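**Bread in Larnura: is it all really this dry?**

**pustside_tegwen**
Three weeks into a long stay in Larnura and I need to talk about bread. I grew up on a soft white tin loaf from a bakery my nan swore by (Tegwen Rowlands of the doughy sandwich, that's me) and I can't find anything like it! Everything here is a dark ring with a crust like roof slate. The place by the bridge has 1893 over the door and I think some of the stock dates from then. Where do people go?

**holovko_v**
You are eating it wrong, sorry. It's meant to go in soup. My mother would put a slice in the bottom of the bowl and pour the broth over. Try the beans and smoked rib at Dristine with a ring on the side and come back to me.
— Vitalii

**saltcrust**
Have to disagree with Vitalii a bit. I've had it in soup, I've had it toasted, I've had it with plum butter, and it's still hard work. Tegwen, go to Samuel on the market square before 9 in the morning and ask for the milk loaf. They keep it behind the counter and it sells out.

**holovko_v**
The milk loaf is cake.

**saltcrust**
It's a loaf! It's got milk in it!

**pustside_tegwen**
Right, reporting back. I went to Samuel, got the last milk loaf, and carried it home under my coat like a baby.

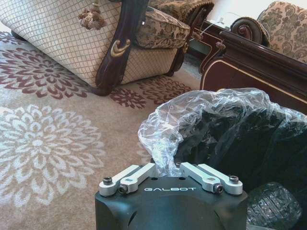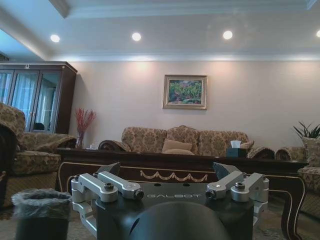 So, the loaf. It's sweeter than I wanted, I'll give Vitalii that, but the crumb is properly soft and it squashes down round a bit of cheese the way bread should. I had mine in my lap with far too much butter, and I know some of you are strict about eating at a table, but when there's a long sofa with a coffee table right in front of it I'm never going to make it as far as the kitchen. Ate half. Then I felt guilty and had the bean soup at Dristine the next night with a ring in it, and... fine, it was lovely. The crust goes chewy and smoky. I still wouldn't make a sandwich with it.

**holovko_v**
I accept this apology.

**oven_gloves**
Can't you bake your own? I do 700 g of strong white flour, a knob of butter, a sachet of yeast and enough warm milk to bring it together, then split it between 2 tins. The flour here drinks more than the stuff back home, so go by feel — mine was a brick the first time.

**saltcrust**
700 g for 2 tins is stingy, you'll get flat little things. I'd put the lot in one big one.

**oven_gloves**
Small tins! I like a small loaf, it's gone before it goes stale.

**pustside_tegwen**
My oven has one setting and it's "on", but I'll try it. One tin first. Does anyone know if the supermarket flour with the blue stripe counts as strong?

**holovko_v**
No. Get the one with the windmill, bottom shelf.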